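十二月,下午三点多,工作间记录

接着上回那页写。灰箱子今天终于轮到了,拖了两个礼拜,每次路过都假装没看见。搬上浅色木桌的时候才发现这箱子比我记得的大,四面内壁都是斜的,东西放进去自己就往中间溜,想摆整齐基本没戏,我试了一会儿就放弃了(反正这次也不求整齐,先弄清楚里面该留什么)。

先说那个黄卷尺。上个月大家到处找卷尺,我还去 Bralline 那边又领了一把,结果这把就混在杂物里!以后卷尺用完请挂回墙上,算我求各位。新领的那把我准备放到量架子的那套工具里,这把留在箱子里给分拣用,两边别再借来借去了。

绿色那个圆的塑料件,我到现在也没定下来怎么登记。边上一圈有棱,侧着靠在左边,单子上我先写了“绿色圆塑料件”。谁要是想得出更好的叫法,直接在单子上改,别另起一行,上次就是另起一行,同一样东西记了3遍,Girkutbridge 那边对账对得头大。

毛绒狐狸归到“软的”那一类。橙色,尾巴橙白相间,挺招人喜欢的,我有点舍不得往杂物里扔,不过规矩是我自己定的,只好照办。红橙色的杯子跟它颜色太近了,两样挨在一起,远看一眼会以为是一个东西,我自己核对的时候就漏数了一次杯子。下次要么换个颜色的杯子,要么把它俩分开放,我倾向换杯子,柜子第二层应该还有蓝的。

白底细灰条的那块布还是皱成一团。我本来想叠好再放,后来觉得没必要,收纳说明里只写“入箱”,没写“叠好”。说明是 Gravham 那版,编号161,我顺手在页边加了个问号:布类到底要不要叠?有意见的写在问号旁边。我个人觉得叠了更占时间,箱子又不缺地方。

箱子状况也记一笔。远端内壁有几处小擦痕,底上也磨花了,中间有几块颜色发暗。里面那块白面的板子更惨,一道一道的竖划痕,还有磕掉的小缺口,白面下面一截磨成了深灰带红褐的颜色。换板子的事我问过 Ní Chonaill 仓库,整套报价3,215,太贵,先不换。我的想法是过完年找块旧板锯一锯凑合,尺寸还没量,卷尺既然找到了就没借口了哈哈。

那根细长的金属亮条先别动,我还没想好要不要拆。拆之前想先看看底下的灰面磨成什么样,要是一样花,那就留着算了。

待办:
杯子换颜色
布类叠不叠,等大家意见
量板子尺寸
单子上绿色那件的名字
地毯也该吸了,深色的不显脏,但踩着沙沙响

先写到这,水开了。
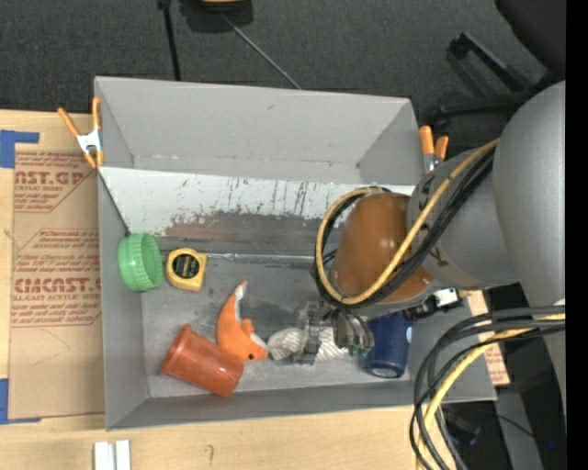

灰箱子:卷尺、绿色圆塑料件、狐狸、杯子、条纹布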